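Home | Paths | Gardens | Tools | Contact

Nundetti Path Care Guide
Section 7: Clearing a shaded concrete path

This is my favorite job of the whole season – you get a clean walk and a big heap of leaf mold for free!

1. Start at the uphill end and sweep with a stiff broom.
2. Rake the bank next, from the top down, using light strokes.
3. Sweep the path a second time.

Caution: Don't rake a steep bank down to bare soil. Leave a thin layer of leaves to hold it in place.

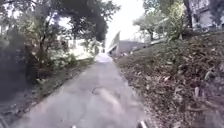

4. Trim any twigs hanging at head height.
5. Scrub stains with warm water and a little dish soap. Wait 30 minutes, then rinse.

Note: Old marks may only fade, and that's fine. Check cracks again in April and fill any that have grown.

Comments (2)

Bontu Jemal: Did our lane this way and loved it. Can I use a leaf blower for step 1?

Henok Assefa: I do, on low – but the broom gets the damp ones up better.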